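How I Get a Two-Armed Robot Ready for Work
by Ayanda Mokgethi

Hi! My job is looking after a robot cell at Panden, in a town called Gakthorpe. A cell is just the robot plus its table plus everything on the table, and mine is for lab work: picking up test tubes, moving liquids, that sort of thing. Kids who visit always want to know if the robot is smart. Well, it's very good at doing the same thing over and over, but somebody has to get it ready first, and most mornings that somebody is me.

I start at 8, before anything moves. The power is off and I walk all the way around the table with a flashlight (and a cup of tea, which stays on the windowsill, far away from the robot!).

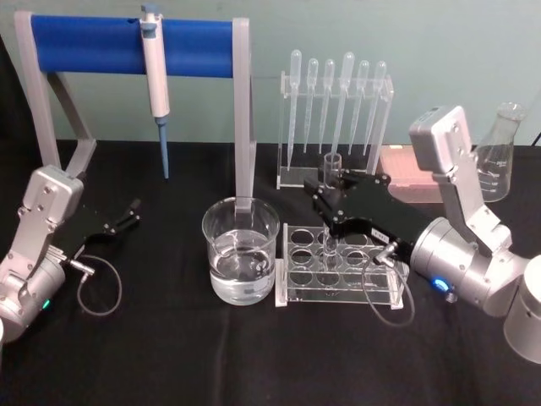 Cables come first on my list. A robot arm needs electricity and messages to get down to its gripper, the part that works like a hand, and both travel through cables. If a cable is too tight, it gets tugged each time the arm bends, and after a while it can break inside where you can't see. So we leave some slack. Look at how the thin cables hang in loops from the two grippers — that extra bit gives them room when the wrists turn. Too much slack is trouble as well, because a big floppy loop can catch on a test tube rack and pull the whole thing over. I've done that. There was a lot of sweeping.

Next I check the fingers. My robot's grippers have two fingers each, and they slide together and apart like the sides of a clothespin. They get bolted on with little screws that have a six-sided hole in the top. You turn those with an L-shaped tool called a hex key. You might have one at home from putting a bookshelf together!

I give every screw a tiny turn to make sure it's snug. If a finger wobbles even a hair, the robot will think it is holding a glass tube in one spot when the tube is really in another. Then I wipe the pads with a cloth. Fingerprints are slippery, even for robots.
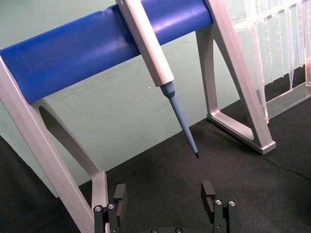 Gripper fingers up close, with their silver screws. The pipette hanging from the blue bar is a tool for moving small amounts of liquid.

Now comes my favorite part, which is setting the table. Have you ever tried to find your toothbrush in the dark? You can do it if it's in the cup where it always lives. When our robot runs from memory, it works like that. It goes to the place it was taught, and if I've put the beaker somewhere else, it will happily close its fingers on nothing at all.
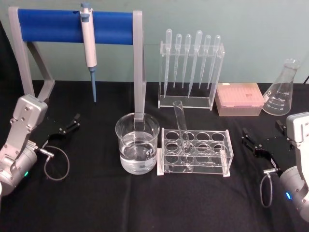
So every object gets its own home. I keep a drawing of the table taped inside the cupboard door, and I put things out from back to front so my sleeves don't knock anything over. The cloth gets smoothed down too. A wrinkle under a rack can make it tip a little, and a little is plenty when you're trying to slide a tube into a round hole.

After that I shut the safety gate, turn the power on, and let the arms do their stretches. (They're called test moves, but I like stretches better.) They open, close, bend and turn for 60 seconds at a very slow speed, and I keep my hand near the red stop button the whole time. I'm listening as well as looking. A happy joint hums. A grumpy one clicks or grinds, and then I press stop and call Mandla Ndlovu, who fixes the insides. 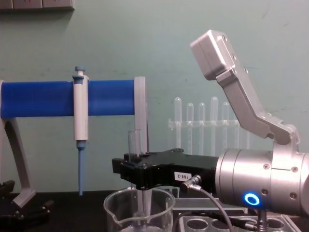 The label on this gripper says 188-2. A gray cable plugs in right beside it.

Labels matter a lot to Mandla and me. Grippers can look so alike that you'd never tell them apart, so I write the number in our notebook along with anything I tightened or cleaned. After roughly 2000 squeezes a gripper gets a proper checkup. Mandla takes the fingers off, cleans out the dust, adds a dab of grease and puts it all back together. It takes him 3 hours, and he sings.

If you want to try my job at home, put a plastic cup on the kitchen table and mark its spot with tape. Close your eyes, reach out and pick it up. Do it a few times until your arm remembers. Then ask a grown-up to slide the cup over by the width of one finger, and try again with your eyes shut!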